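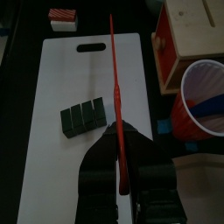

Green blocks on a white cutting board, a red stick held over it.

3 min read

I keep a plastic cutting board in the toy corner, and I think more homes should. Ours never goes near an onion. It is a place to build.

Play tables cost too much. The one I priced at Drirnska was 153 dollars, and it would have taken up half the room. A cutting board costs very little and stands behind the bookcase when the day is over. The handle slot is the best part – a four-year-old can carry the board to any table in the house.

A plain white surface also makes small things easier to find. On our dark tabletop a green block nearly disappears. On the board it shows up, and a row of them looks like a row.

We'll use cookies to remember your settings. Accept | Manage

The usual objection is that kitchen things should stay in the kitchen. I agree if the board is shared, so buy a second one and write TOYS on the back in marker. I would also skip the 300-piece sets. Ours has 40 blocks and a wooden box to keep them in, and cleanup is over before dinner.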